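Visit to the Ustell workshop in Bilardale, June

I went with Rocío Lozano from our canteen service, because she had received the invitation and did not want to go alone. We are both responsible for kitchens. Our question was simple: can a machine already clear a table, or sort the dishes which come back from the guests? We have 25 people in the evening shift and in summer it is hard to find more.

The train to Bilardale takes 55 minutes and then there is a bus. We arrived a little late and missed the coffee, but the door was still open and they gave us badges.

## The talk

Edeltraud Zürcher explained the program for 30 minutes. She speaks clearly and she did not promise too much, which I appreciated. Her group works on what she calls "small chores": putting a cup in a bowl, gathering dishes, wiping. She said that a person who clears a table makes many decisions without noticing them. Which cup goes into which? Is there still something inside? For the machine, each of these is a separate problem.

A man from Eder, a company that sells dishwashing lines, asked about the price. He received no number. He asked again at lunch and also received no number.

## The tables

After the talk we could walk between the work tables. I had expected real plates with sauce on them, but the exercise is done with colored cups and bowls. Rocío was disappointed at first. I found it fair, as one does not teach a new kitchen helper with the good porcelain either.
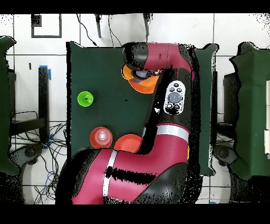
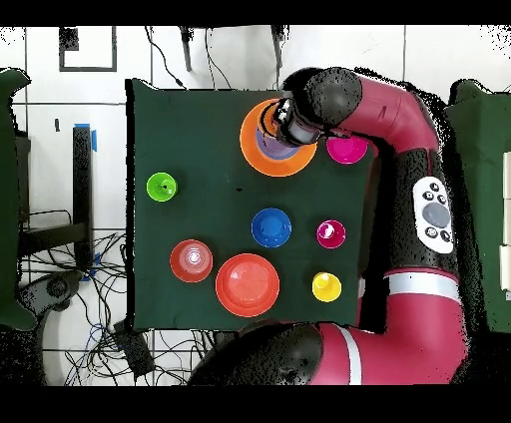
I asked Ms. Zürcher about speed. She answered that a person is faster and will be faster for some time, and that for her the more important matter is how often somebody must step in. For our kitchen it is the same. A slow helper I can plan for. A helper I must watch all the time costs me a second helper.

We also asked about glass, about cutlery and about food remains. Glass is difficult, cutlery is very difficult, and food remains are not in the program this year. There is a second project with the name Zona, for shop shelves, but the room was closed to visitors.

## What I take home

For our tray return I would not order anything now. Rocío thinks we could ask for a trial with the empty cups only, the ones from the coffee corner, for 5 days. I am less sure, but I wrote down the contact. We should first measure how wide our return counter is, and whether there is a free power socket on that side. I believe there is only the one behind the tray carts.

The bus back goes once per hour, so look at the timetable before you say goodbye.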